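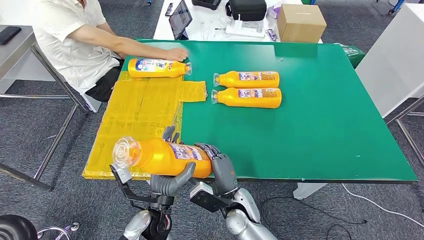

사업 > 독서 진흥 > 중간보고

인쇄하기 | 이메일로 보내기

읽는 시간 6분

'댁의 책장' 청소년·보호자 함께 읽기 사업 중간보고

받는 곳: 노스돕 문화기금 담당자 앞
작성: 강은성 (벵 출판사 독자사업팀)
보고 기간: 사업 시작부터 9월 말까지

먼저 결론에 해당하는 부분부터 적습니다. 책은 계획대로 나갔습니다. 그 책이 읽혔는지는 아직 모릅니다. 지난 보고서에는 두 가지를 한 문장에 묶어 "성공적으로 보급"이라고 썼는데, 이번에는 나누어 쓰겠습니다.

1. 배포

9월 말 기준으로 참여 가정에 보낸 책은 1,946권입니다. 한 가정에 같은 책을 두 권씩, 보호자용과 자녀용으로 보냈고 반송된 것은 이 수에서 뺐습니다. 도클리 지역은 학교를 통해, 닐소프는 동네 서점을 통해 나누어 드렸습니다. 학교 쪽이 훨씬 빨랐지만 교실 사물함에 그대로 남아 있는 책이 있다는 이야기를 교사 두 분에게서 들었습니다. 서점 쪽은 느렸고, 대신 찾으러 온 사람이 자기 발로 왔습니다. 어느 쪽이 낫다고 말할 근거는 없습니다.

선정 도서는 장편소설 한 종과 산문집 한 종입니다. 산문집은 신청이 몰려 7월에 일찍 마감했고 소설은 끝까지 남았습니다. 산문집 표지에 방송에서 알려진 문구가 붙어 있었던 점을 감안하면 이것을 독자의 취향이라고 해석하기는 어렵습니다.

2. 독서 편지

사업의 핵심은 다 읽은 뒤 보호자와 자녀가 서로에게, 또는 작가에게 편지를 쓰는 것입니다. 접수된 편지는 1,203통입니다. 숫자만 보면 목표를 넘겼습니다. 다만 다음 사정을 같이 보아 주시기 바랍니다.

도클리의 학교들은 편지를 수행 과제로 돌렸습니다. 같은 날 같은 교실에서 온 묶음에는 첫 문장이 거의 같은 편지가 여럿 있습니다. 줄거리 요약만 있는 편지도 많은데, 출판사 누리집의 책 소개와 표현이 겹칩니다. 저희가 편지를 모두 읽고 책 속의 구체적인 장면이나 인물에 대한 언급이 하나라도 있는 것을 따로 분류했더니 대략 1,012통이 남았습니다. 이 기준도 느슨합니다. 1장만 읽고도 통과할 수 있습니다.

보호자가 쓴 편지는 적습니다. 신청서에는 함께 읽겠다고 서명했지만 편지는 자녀 것만 온 가정이 대부분입니다. 짐작하던 바였고, 기획 단계에서 그렇게 말하기도 했습니다. 그래도 좋은 편지가 있었다는 것은 적어 둡니다. 닐소프의 한 어머니는 소설의 결말에 화가 나서 네 장을 썼고, 딸은 그 편지에 한 장으로 반박했습니다. 이런 편지를 사업의 대표 사례로 내세우자는 의견이 내부에 있었으나 저는 반대했습니다. 대표가 아니기 때문입니다.

3. 작가와의 만남

플렐톨리어 강당에서 목요일 저녁에 첫 행사를 열었습니다. 좌석은 거의 찼습니다. 질의응답에서 나온 질문 가운데 책 내용에 관한 것은 세 개였고 나머지는 작가가 되는 법, 하루 일과, 다음 책이 언제 나오느냐는 것이었습니다. 작가는 성실하게 답했고 참석자 만족도도 높게 나왔습니다. 만족도 조사지는 퇴장하면서 사인 줄에 서 있는 동안 걷었으므로 높게 나오지 않을 이유가 없었습니다. 다음 행사부터는 일주일 뒤 문자로 보내겠습니다. 응답률은 떨어질 것입니다.

4. 예산

집행은 계획 범위 안에 있습니다. 배송비가 예상보다 늘었고 홍보물 제작비에서 그만큼 줄였습니다. 포스터를 덜 찍은 뒤에도 신청이 줄지 않았습니다. 애초에 포스터 예산이 왜 그만큼 필요했는지 다시 따져 보겠습니다. 세부 내역은 별도 정산표로 제출합니다.

5. 남은 기간의 계획

- 학교에 편지를 성적과 연결하지 말아 달라고 공문으로 요청합니다. 편지 수는 줄어들 것으로 봅니다.
- 참여 가정 일부에 전화를 걸어 책을 어디까지 읽었는지 묻습니다. 정직한 답이 나올지는 의문이지만 현재로서는 다른 방법이 없습니다.
- 보호자가 짧게라도 쓸 수 있도록 엽서 양식을 넣습니다. 큰 기대는 하지 않습니다.
- 둘째 작가 행사는 닐소프의 서점에서 소규모로 엽니다. 책을 미리 읽은 사람만 신청받습니다.

6. 기금에 드리는 요청

최종 평가 지표가 배포 권수와 편지 통수로만 되어 있습니다. 이대로라면 저희는 무난히 좋은 점수를 받겠지만, 그 점수로는 내년에 같은 사업을 해야 하는지 판단할 수 없습니다. 분류 기준을 통과한 편지의 비율과 보호자 참여율을 지표에 넣어 주시기를 요청합니다. 수치가 나쁘게 나올 가능성이 큽니다. 지표 변경이 어렵다면 최종보고서에 부록으로라도 싣겠습니다.

편지 사본은 개인정보를 지운 뒤 열람하실 수 있습니다. 학교별 분류표는 아직 정리 중이며 닐소프 쪽 서점 한 곳의 수령 명부가 들어오지 않았습니다.

강은성 드림

인쇄하기 | 이메일로 보내기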